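Lurnar to add woven baskets to its home range in March

30th December – Lurnar, the housewares supplier, will bring a line of woven baskets to its stores and website in March. The line is made for it by Mustonen and covers trays, bread baskets, fruit baskets and deeper storage baskets for the kitchen, bathroom and hallway.

There are five shapes in the line, each sold in a light orange-tan and a dark brown. The low rectangular basket is the one the company expects to sell most. It has sloping sides and a twisted rim, and it is meant to sit on a counter or table for fruit, bottles and other things that get used every day. The taller baskets are for items that people would like to keep out of sight, such as cleaning cloths, spare towels and paper goods.

"Customers told us they had plenty of boxes with lids and hardly anything they wanted to leave out on the table," said Clotilde Joly, head of product at Lurnar. "A basket on the counter gets used. We kept the rims low on the flat ones so you can see what is in there and reach it with one hand."

The baskets were tried out in 100 homes before the order was placed. Each household was given a low basket and a deep one and asked to keep them in use through the test. Comments from the households led to two changes – the base of the low basket was woven more tightly, and the deep basket was made wider at the top.

The line will be sold in 255 stores. Hoteck will handle shipping to stores, and Priltex will supply washable cotton liners, which are sold separately and fit the three larger shapes.

Care instructions will be printed on a paper tag tied to each basket. Dust should be brushed out with a dry, soft brush, and spills wiped up with a damp cloth. The baskets should be left to dry in the open air, away from heaters, and should not be put in a dishwasher.
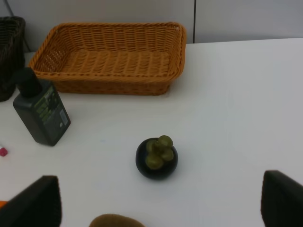 Can fresh fruit be kept in the baskets without a liner?

Whole, dry fruit can go straight into the basket. Cut or very ripe fruit should be put in a bowl or on a plate first, as juice can stain the weave.

Store buyers can ask for samples of both colors through their usual Lurnar contact. Orders for the first delivery are open now, with a minimum of five baskets per shape.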